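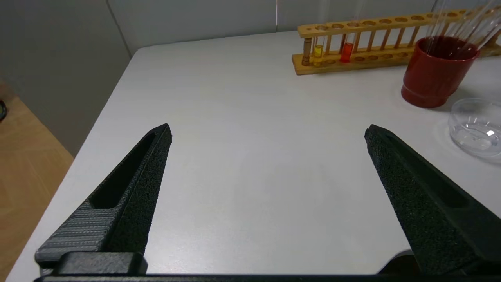 The rack at the back of the table, with a yellow tube and an orange-red one in it. The dark red cup holds the long glassware.

Flukis: a log of little tubes and what's in them

README, version 2
Last edited 15 November 2023

Hi! Flukis is my running log of small colored liquids and plant infusions in glass tubes, written up one look at a time. It started as a paper notebook, then a spreadsheet, and then Olanrewaju Tijani asked if he could borrow the spreadsheet for a color naming class and I got embarrassed about my column names and cleaned the whole thing up. So now it has a README.

I'm Ximeng Yin. I keep the log, I make most of the tubes, and any spelling mistakes in the notes column are mine (there are plenty, and I've left them in).

What's in it

The log has 2951 rows covering 600 tubes. One row is one look at one tube. Some tubes got looked at over and over and some got a single row and went straight to the sink, so please don't assume the rows are spread evenly. They really aren't!

Everything is in one file, flukis_log.csv. There's also words.txt, which is my list of color words with a line or so on how I use each one. Read that before you do anything with the color column, because my "amber" is probably darker than yours.

Columns

tube: the tube's number. Never reused, even if the glass was washed and filled again.
look: which look this was for that tube, starting at 1.
shape: straight or conical. Straight ones live in the wooden rack. Conical ones come down to a narrow tip.
color: one word or a hyphenated pair from words.txt.
clarity: clear, hazy, or can't-see-through.
solids: none, specks, strands, or chunks.
where: top, middle, bottom, or all-over. Blank if solids is none.
notes: whatever I felt like saying, up to 400 characters.

A typical notes entry goes something like "yellow is holding, a bit of haze near the top, smells like hay." Some are just "same." I went back and forth on filling those in and decided a made-up sentence was worse than a short one.

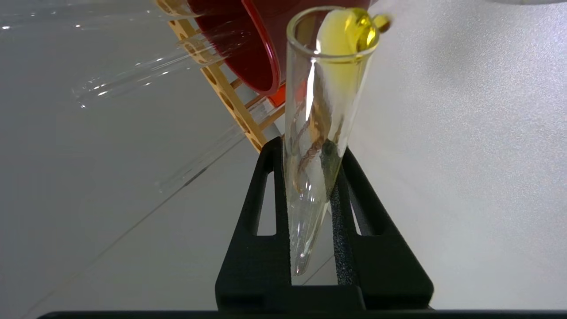 Conical tube, pale yellow going lemon-green near the rim, with tangled dark brown strands.

The strands question

I get asked about this more than anything else. If you've got thin, branching bits that look like roots or twigs, that's strands, however tangled they are. Chunks means pieces with some body to them, like peel. Specks is anything too small to have a shape. I don't break strands down by color, so a darker piece and a see-through tan piece in the same tube both get the one label, and I'll mention the difference in notes if I remember.

The where column goes by the bulk of the tangle. If strands run from the middle up toward the wall, I still write middle. In a conical tube, bottom means down in the narrow tip, and nothing higher counts.

Drops on the outside of the glass don't get a row or a label. They can be a different color from what you see through the tube (a drop on the rim can look really golden next to a pale yellow liquid), and early on I let that throw off my color word. The rows from August are the worst for this. I fixed the ones I was sure of and put "rim?" in notes for the rest.

About the yellows

There are a lot of yellows. I like yellow, and so do most of the plants I steep in oil. Reds and orange-reds are thinner on the ground, and blues hardly show up. If you need a balanced set of colors you'll have to cut it down yourself, sorry!

The light matters too. My table is pale and so is the wall behind it, which helps with the light liquids, but glass picks up bright highlights along one side and the tip of a conical tube goes gray from whatever is behind it. I tried to judge color from the widest part of the liquid. Tijani re-did the color column for part of the log without looking at mine, and his words are in a column called color_ot. We disagree mostly on gold versus amber. I've stopped arguing.

Stuff I left out

No volumes, no temperatures, no recipes. I have some of the recipes written down under the name Bremer, which is just the brand of folder I keep them in, and they're too messy to share. Please don't use the log to work out what's safe to eat or put on your skin. It only says how things looked to me.

Changes since version 1

Split solids and where into separate columns.
Merged "cloudy" into "hazy."
Renamed tube_no to tube.
Took out rows with no color at all.

Using it

Help yourself, change what you like, and put my name somewhere. If you find a tube where the look numbers skip, send me the tube number and I'll check it against the notebook.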